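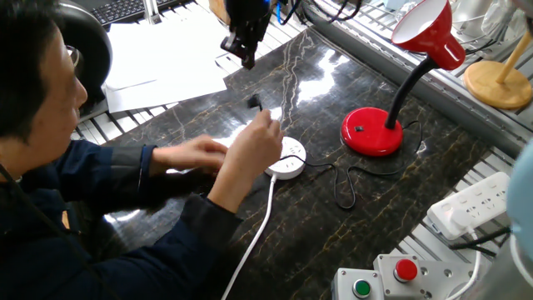

Desk week. Well, desk fortnight by now. Typing this in a hurry before school pickup so excuse the mess, I'll come back and fix things later (I won't).

So the short version is we finally have a place to work that isn't the kitchen bench. Longer version below for the two of you who asked about the tabletop and the lamp.

The tabletop first. Black marble pattern, thin gold and white veins going through it. I wanted plain timber, got outvoted, and I've come round completely. Coffee rings don't show. Crumbs do. Dust REALLY does, by about three in the arvo when the sun gets in the side window you could write your name in it. Microfibre cloth lives in the drawer now and gets a run over it most mornings.

The other thing with a dark top is every white cable stands out like a line on a footy oval. Hadn't thought about that at all. Black cords vanish nicely, white ones don't, and of course the power strip I already had is white with a fat white cable. Could swap it. Haven't.

I do love that power strip though. Round one, outlets on the top, sits on the desk itself like a little cake. For years I had the long skinny kind on the floor behind everything and every time something needed unplugging it was down on hands and knees with the phone torch, pulling the wrong one out, losing whatever was on the computer. Never again. On the desk, arm's length, done. Yes it takes up room. Yes visitors comment. Don't care.

Rules for it, such as they are:

Nothing that heats goes in it. No heater, no kettle, no toaster (there was a toaster phase). Those go straight in the wall.

Big chunky adaptors go in first, skinny plugs fill the gaps. Do it the other way and you'll be pulling the lot out again.

Nothing wet next to it. Mug goes on the other side of the keyboard, always. I've moved the plant as well after a watering incident I won't go into.

The lead runs off the front of the desk at the moment, which I hate, and I keep catching it with my knee. Plan is a grommet hole near the back. I've got the hole saw, I've got the pencil mark, I've been walking past the pencil mark for over a week. Cutting into a new top takes more nerve than I've got at the end of the day.

Right, the lamp. Red. Glossy round base, black bendy neck, cone shade that's white on the inside. It's the Vevotico one for those who asked, $81 from the lighting place in Otham, and I umm'd over it for ages because there was a perfectly fine grey one for less. But the whole desk is black and white and I wanted one loud thing on it. The red makes me happy when I walk in. That's enough reason for a lamp.

What's good: the switch is on the front of the base so you're not feeling along the cord for it in the dark. The neck goes more or less anywhere. I've been tipping the shade right up and back so it throws onto the wall, much softer for the evenings, none of that hot white circle on the paper. For reading or anything fiddly, pull it down again. Takes a second.

What's annoying: the cord. It comes out of the box with a memory of being in the box, all waves and loops, and wants to wander over the entire desk. First go I had it plugged in and then a good half metre of cord snaking around where my mouse hand goes. Tried a twist tie, looked terrible. Tried running it behind the base, it sprang back out. What's worked best is leaving it unbundled for a few days so it relaxes, THEN tidying. Someone at the shop told me to warm it with a hairdryer but I'm not pointing a hairdryer at a lamp cord, thanks.

The base could be heavier too. It's fine with the neck upright. Lean the shade a long way out to one side and it starts thinking about it.

Papers. Ugh. This is where the whole tidy desk idea falls over. I've got one stack at the back left and the idea was that it would be a stack, singular, squared off, in a tray. The tray hasn't been bought. So the stack spreads, and it's hanging over the edge of the board and onto the metal frame behind, and every time I shove the keyboard back it pushes the bottom few sheets a bit further along. Lost the rego notice for most of a day like that.

I went through the lot last night, telly on in the background, and sorted it. 394 pages! I only know because I fed the keepers through the scanner and it tells you at the end. Most of it was rubbish. Manuals for things we don't own any more, printouts of recipes, every quote from the kitchen reno including the ones we laughed at. Three piles:

Scan and bin
Keep the paper (titles, birth certificates, warranty stuff, anything with a real signature)
No idea, ask

The no idea pile is still the biggest. It's back on the desk. We don't need to discuss it.

If you're doing the same job, pull the staples before you sit down to scan. I didn't and it chewed two tax receipts.

Costs, because somebody always asks and I always like it when other people put theirs. Top, frame, chair, lamp, new keyboard, cable clips, a box of those felt dots: $1846 all up. More than I said it'd be. The chair was the killer. It's an Apaza and I sat in it for ages in the showroom pretending to read my phone, so I can't claim I rushed it. The frame came from Gestmont, flat packed, missing one bolt out of the bag but they posted a replacement without any fuss. Their instructions are all drawings and the drawing for step six is the mirror image of the actual part. If yours looks backwards at step six it's right. Carry on.

Didn't go for the sit-stand version. Would've been another few hundred and I know myself, it'd stand up twice in the first month and then be a very expensive sitting desk.

Order I'd do it in, if I was starting again:

Drill the cable hole before the top goes anywhere near the frame. See above.
Power next, before a single thing lands on the desk.
Lamp, keyboard, then sit there for a couple of days and see what your hands reach for.
Clips last. I stuck mine on day one in completly the wrong spots and they take the finish off if you're rough with them. Bit of warm water and patience gets them up.
Papers never, if you can swing it.

Still to do: the hole. The tray. A hook under the front edge for headphones. Some sort of shelf for the printer which is currently living on the floor and getting kicked. And a mat under the chair, it's already leaving marks on the boards and we only had those sanded in December.

Oh and a couple of you asked whether the pattern gets distracting to look at all day. For the first day, yeah, I kept following the veins around when I should've been answering emails. After that you stop seeing it. Though I did spend ages hunting for a bit of gold thread the other night that was part of the desk.

Ok pickup. Late already — will put the grommet hole up when I've worked up to it, and if anyone's got a paper tray they like that isn't black mesh, teh comments are open.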